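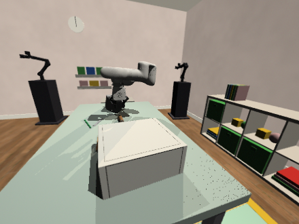

Figure 3. Simulated tabletop with the arm folded above its mount and a white cabinet in the foreground.

4.2 What people say about the weather, and when they say it

I should admit up front that I went into this part of the study with a favorite. I was sure rain would win. I grew up in a rainy town, my mother opened every phone call with rain, and when Zineb Hegazy and I sat down to guess the results over lunch I put my money on drizzle. She said wind. We were both wrong, and by a lot!

The diaries came in from Kusuma and Nirkano, the two towns described in Section 3, and between them they gave us 2913 separate mentions of the weather in everyday talk (shop counters, bus stops, the start of meetings, that awkward bit in an elevator). By far the most common subject was temperature, and mostly temperature as a complaint. People told each other it was too warm for March. They told each other it was too cold for March. In one diary the same woman did both on the same page, to the same neighbor, and the neighbor agreed with her each time.

I find that neighbor very useful. If weather talk were mainly a way of passing on information, you would expect a bit of pushback now and then, and we hardly ever saw any. Sutrisno Nugroho went through the Kusuma diaries looking only for disagreements and came back with 17. Of those, 8 were between married couples, and I'm not sure those should count as small talk at all (Sutrisno thinks they should, and we've left them in).

Forecasts were the other surprise. I had expected people to quote them all the time, what with a forecast in every pocket. They did mention them, but nearly always after the fact and nearly always to grumble: it was meant to be dry, they said sun, I left my coat at home because of them. "They" is never explained. I went back through my own notes to see if anybody had asked who "they" were, and not one person had.

We also tried to match the diaries to the real weather, using daily readings from the Bremik station outside Nirkano. I had hoped for a nice clean line here, with more talk on wilder days, and there is something like that for storms. For ordinary days the match is weak. A gray, mild, nothing sort of day got people talking nearly as much as a hard frost did, and I have read enough entries along the lines of "told Dad it was a bit dull out" to believe it.

One warning about the Nirkano numbers. The diary pages were printed with a little weather box at the top, left over from an earlier version of the form, and I do wonder whether it nudged people. The Kusuma pages didn't have it. Zineb checked the first 1000 mentions for entries that simply repeated the box and took those out before we did any counting, so I'm fairly comfortable, but a careful reader should keep it in mind when comparing the towns. The coding sheet we used for sorting mentions into subjects is in Appendix B, along with the entries we argued over longest.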